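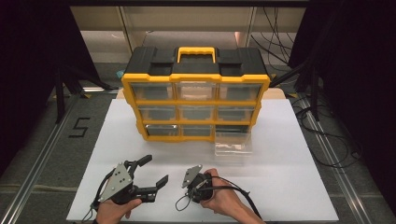
Hi, I'm Zübeyde Gökçe, and this is the page where I'm supposed to tell you who we are. I've rewritten it four times since April and I'm still not sure I've got it right, but here goes.

Womorance makes hand-held grippers, sold in pairs as a kit called the Cirier. You hold one in each hand, you do a job with them -- open a drawer, put a lid on a tub, sort some screws -- and the kit records what your hands did so that a robot arm can be taught the same job later. That's the whole company, really. We make the kit, we fix the kit, and if you don't want to do the recording yourself we'll do it for you.

I started out repairing packaging machines, which I loved and which ruined my knees. Every factory I visited had one little task at the end of the line that a person was still doing by hand, and every time I asked why, somebody would say the same thing: it would take too long to program. Fetching one part out of one drawer! So I got interested in the idea of showing a machine what to do instead of writing it all down, and I spent a winter in my sister's garage building grippers that were much too heavy. The first pair made my wrists ache after ten minutes. My sister still has one of them and uses it to get things down off high shelves.

The name doesn't mean anything, by the way. People ask. I wanted a web address that wasn't taken.

What you get in the kit

The Cirier comes as a left and a right gripper, cables, a set of spare finger tips, two wrist straps, a charger, and a printed manual that I wrote myself and am unreasonably proud of. It costs $3,877 for the pair, and the price includes a video call with one of us to get you set up. We don't sell a single gripper. We tried that for a while and people kept coming back for the other one, usually in a hurry, and we'd end up shipping it on a Friday afternoon with everyone cross.

If you already own a pair of the old ones (the ones with the round trigger), we'll trade you up for $1,838. Send them back in whatever box you have. We strip them for parts.

The warranty is a year. Finger tips wear out and aren't covered, sorry, but they're cheap and you can swap them with one small screwdriver.

The recording service, or "Soylu"

Soylu is our name for the service side, and it's where most of our time goes these days. You tell us the job you want a robot to learn, you send us the stuff it involves, and our people do it over and over with the Cirier while everything gets recorded. We'll do small-parts drawers, bins, boxes, bottles, folding, plugging things in. We don't do food that spoils and we don't do anything sharp. We had a long talk about knives once and the answer is still no.

A normal order is 1,000 good takes of one job. I say good takes because we throw out plenty. If a hand slips or somebody sneezes, that one goes. We also move things a bit between takes and swap who's holding the grippers, so your robot doesn't end up thinking the drawer only ever lives in one spot. Before we start in earnest we send you 30 takes to look over, and please do look them over! We once had a customer wait until the very end to mention that they wanted the drawers put back in afterward. We redid it. It was a long week.

Small drawers are harder than people expect, and we've become a bit obsessed with them. A clear plastic drawer gives a camera very little to go on, it weighs nothing, and if you pull it slightly crooked it jams. I'd say the drawer jobs are how we found most of what was wrong with our early finger tips. The ones we ship now are slimmer and a bit grippier, and they open wider too.

Who's here

There are seven of us, in the back half of a building we call Gultside, after the old sign on the loading door that had lost a few letters before we moved in. Three of us build and repair the kits, three run the recording side, and I answer the phone and get in everyone's way. We hire recording operators a few times a year. You don't need to know a thing about robots. Steady hands help, patience helps more, and some of our best people came to us from sewing and from dental labs. Shifts are short with plenty of breaks, because tired hands make bad takes and because I remember my wrists in that garage.

What we're not so good at

We're slow at quotes. I do them myself and I like to think about them. If you haven't heard back in a week, nudge me, I won't mind.

We also don't sell robot arms and we don't train the software for you. We hand over clean recordings in a format your own people can use, with notes. If you need the rest of it done, ask me and I'll tell you who I'd call.

Coming to see us

You're welcome to visit, try the grippers and have a go at a drawer or two. It's harder than it looks for the first few minutes and then it kind of clicks. Our next open afternoon is 15th August, from two until whenever people go home. Bring something small you'd like to see picked up -- we'll have a try at it. Parking is around the back by the loading door, and the bell is broken, so knock.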